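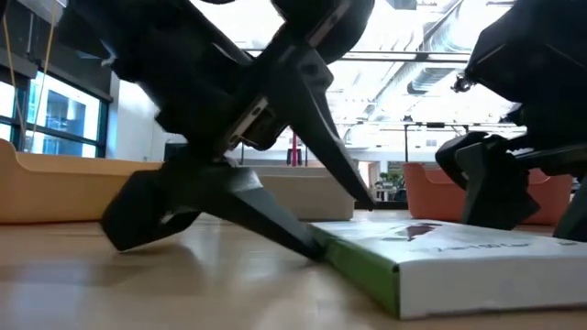 White cardboard box on a wood floor

Fustex 204 Recovery Plate Set
$156.00
In stock, ships from the Pesdale workshop
Sold by Leckie

Quantity
Add to cart
Add to wish list

Details

I've been storing my own coins for a good while now, and for most of that time my recovery words lived on a folded sheet of notebook paper inside a cookbook. Then the dishwasher upstairs let go one October and I spent a very long evening peeling wet pages apart with a butter knife (I got all the words back, just barely, and one of them I had to guess). That's how the Fustex came about. I wanted something I could stamp once, lock up and stop thinking about!

So, the 204. It's a set of two stainless steel plates that bolt together face to face, with your words on the inside. You stamp the letters in yourself with the little punch, one dot at a time, over a printed alphabet grid. It's slow. Put some music on. My first one took me most of an album and a cup of tea, and I've gotten a lot quicker.

The name is the weight, by the way: 204 grams with the bolts in. Zsófia Kerekes, who drew the grid, wanted to call it something with "vault" in it and I said absolutely no more vaults.

What comes in the set
Two plates, front and back
Four bolts with matching nuts, plus one spare of each
Center punch
Hex key
Practice strip (please use it, the first few dots are always ugly)
Paper worksheet for checking your words before you stamp

Will it work with my wallet?

If your wallet gave you 12 or 24 words from the standard English list, yes. Only the first four letters of each word get stamped, and on that list four letters are enough to tell every word from every other one. If your wallet uses its own system, with longer phrases or numbers, write to me before ordering and I'll tell you straight whether it fits. The old Prernier plate had room for a passphrase along the bottom edge. This one doesn't, and I'd keep a passphrase somewhere else anyway.

A few things I get asked

You don't need a hammer. The punch is spring loaded, you just lean on it. Do it on something solid though, a workbench or a garage floor. Keir Aitken did his on a glass coffee table and I'd rather not go into that.

Made a wrong dot? Stamp over the whole column until it's solid and use one of the spare columns at the end.

Can I stamp it for you? No, and please don't send me your words, ever, not even one of them. Same goes for anybody who emails you claiming to be me.

The plate won't do anything about prices going up and down, and it can't bring back coins sent to the wrong address. It holds words. Whoever finds it can read them too, so think about where it's going to live.

Shipping and returns

Orders over $200 ship free, so a set plus a spare plate pack gets you there. Unstamped sets can come back within 30 days, and once there's a dot on it, it's yours. Mhairi Lamont handles returns and she's quick.

The spare punches are on back order. I'll update the page when they're in.

Kirstin Purves
Page last updated 15/05/2025

You might also like
Leckie fireproof document pouch
Spare plate pack for Fustex 204
Prernier bolt kit (last few)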